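首页 社团 动手做 小读者信箱 关于我们

本网站使用Cookie来记住你的阅读进度。继续浏览即表示你同意。 知道了

机器人是怎么“学会”拿东西的?
——来自我们机器人社的一篇讲给小朋友听的文章

你有没有试过闭着眼睛拿桌上的杯子?先别急着去试,最好换成一块橡皮,杯子打了我可赔不起!

闭上眼睛以后,你的手会在桌面上摸来摸去,碰到了,停一下,捏住,拿起来。这件事你从一岁多就会了,所以你大概从来没觉得它了不起。可是我在普鲁库姆(Prulcombe)小学带机器人社,天天看着一台机器手臂练习这件事,越看越觉得你的手真是厉害。

我们社里有14个同学,最小的上三年级,最大的马上要毕业了。这个学期我们只做一个项目:教机器手臂把小积木拿起来,放进盒子里。项目的名字叫“拉尼克”(Rarnik),是大家投票选的。你问我什么意思?没有意思!有个同学说它听起来像一条爱吃饼干的龙,然后全班就都举手了。

好,我们从头讲起。

机器手臂有哪些部分?

你可以伸出自己的胳膊,跟着我一起看。肩膀能转,胳膊肘能弯,手腕能扭。机器手臂也有这些能动的地方,叫作“关节”。每个关节里都藏着一个小电机,电机一转,胳膊就跟着动。

手臂最前面的那个部分叫“夹爪”。我们用的夹爪只有两根手指,没有五根。两根够用吗?你用大拇指和食指捏一颗花生米试试看,是不是也能捏起来?拿积木也是一样的道理。当然啦,要是让它系鞋带,两根手指就太为难它了(我们真的讨论过这个问题,讨论了整整一节课,我本来是要讲电机的)。

还有一样东西特别重要,就是装在手腕旁边的小摄像头。你可以把它想成一只长在手腕上的眼睛。你想想看,如果你的眼睛长在手腕上,你会看见什么?你会一直看见自己的手指头!手往哪儿伸,眼睛就跟到哪儿。手离桌子近了,桌上的东西就变得好大好大;手抬高了,东西又变小了。刚开始看这种画面,我自己都有点头晕。

那它到底怎么学?

以前的办法是写命令,一条一条写:往前走这么多,往下走这么多,合上手指,抬起来。这样写出来的程序很听话,可是也很死板。你把积木往旁边挪一点点,它还是会去老地方夹,夹了一把空气,然后认认真真地把空气放进盒子里。第一次看到的时候,全班笑得趴在桌子上。

所以我们换了个办法,叫“模仿学习”。听名字就知道啦,就是看着别人做,自己跟着学。你学写字的时候,老师是不是先写一遍给你看?机器手臂也需要有人先做给它看。

我们的做法是这样的:一个同学握着操纵杆,带着手臂去夹积木,放进盒子,松开。在这个过程里,电脑会把两样东西记下来,一样是小摄像头看到的画面,一样是每个关节转到了什么位置。从开始到结束算一次,我们管它叫“一遍示范”。

然后呢?然后再来一遍。再来一遍。再来一遍……

我们一共录了2,548遍!你没看错。大家轮流来,每人一次录一小会儿,手酸了就换人。录完还要检查,有的示范里积木掉了,有的忘了松手,有一遍录到一半,操作的同学打了个大喷嚏,手臂跟着跳了一支舞。把这些挑出去以后,剩下2,413遍可以用。跳舞的那遍我偷偷存起来了,期末联欢会上放给大家看。

为什么要这么多遍?

你认识“猫”对不对?白猫黑猫你都认识,趴着的站着的你也认识,哪怕只露出一条尾巴,你也能猜到。那是因为你见过好多好多猫。机器也一样。如果每一遍示范里积木都放在同一个地方,它就会以为积木永远都在那里。所以录的时候,积木要左放一次,右放一次,斜着放,贴着盒子放。手臂出发的位置也要换来换去。

有同学问我,那手臂还没碰到积木的时候,画面里什么都没有,这种也要留着吗?

要留着!这个问题问得太好了,我当场奖励了他一张贴纸。你想呀,你找东西的时候,也有一大段时间是“还没找到”的。手指张着,四处看看,这也是做事情的一部分。如果只给机器看夹住积木的那一下,它就不知道前面该怎么办了。

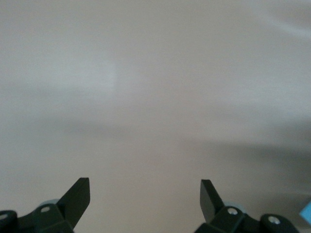

手腕眼睛看到的世界:两根手指张得开开的,中间还什么都没夹。最右边露出了一点点浅蓝色,你找到了吗?

看这样的画面,我最喜欢和同学们玩一个游戏,叫“光从哪儿来”。浅色的面看着好像一片空白,可是仔细瞧,有的地方亮,有的地方暗,右边的影子比左边深多了。我们人一看就知道那是影子,影子又不能夹起来!可是机器一开始分不清,它只看见一块深、一块浅。要见过许多不同的影子,它才会慢慢不把影子当回事。所以我们录示范的时候,窗帘有时候拉上,有时候打开,台灯也搬来搬去。

手指为什么要做成平平的一片?你把两只手掌面对面合起来,夹住一本书,再换成两个拳头夹一夹,哪一种稳?平平的面贴得多,东西就不容易滑走。

它学会了吗?

这要看你问的是哪一天,哈哈。

我们现在的规矩是,每次训练完都要让它考试。同一块积木,连着试3回,同学们在旁边记录。夹起来了画一个圆圈,没夹起来画一个三角形。有时候三个圆圈,教室里像过年一样。有时候它停在半空不动了,好像在想中午吃什么。

画三角形的时候我们不生气,我们去翻示范。是不是那个角落录得太少了?是不是积木转了方向,它没见过?找到了,就补录一些,再训练,再考试。说起来,这跟你们订正错题是一回事。

到了五月,我们会带着手臂去参加安萨里杯(Ansari)学生机器人展示。听说那边的桌子比我们的大,灯也比我们的亮,所以大家现在最担心的就是灯。隔壁的朱迪奥(Judeo)少年科技站答应借给我们一间屋子练习,那里的灯特别白,正好!

在家也能玩:人肉夹爪

没有机器手臂也没关系,找一个小伙伴就能玩。你来当夹爪,闭上眼睛,只许用大拇指和食指。小伙伴当摄像头,用嘴巴告诉你往哪边走。可以说的话只有这几句:左、右、前、后、上、下、张开、合上、停。桌上放一块橡皮,看看要说多少句话才能把它放进杯子里(请用塑料杯)。

玩完了交换角色。你会发现当摄像头也挺累的,我们社里有两个好朋友玩着玩着就吵起来了,一个说“我明明说的是左”,另一个说“那是你的左,不是我的左”。后来他们在手背上用水彩笔写了“左”和“右”,问题就解决了。你们也可以试试,不过记得用洗得掉的笔。

如果你有关于机器手臂的问题,可以写信到小读者信箱,画画也行。我会念给社里的同学听,让他们来回答你。

联系我们 | 版权所有 普鲁库姆小学机器人社 | 返回顶部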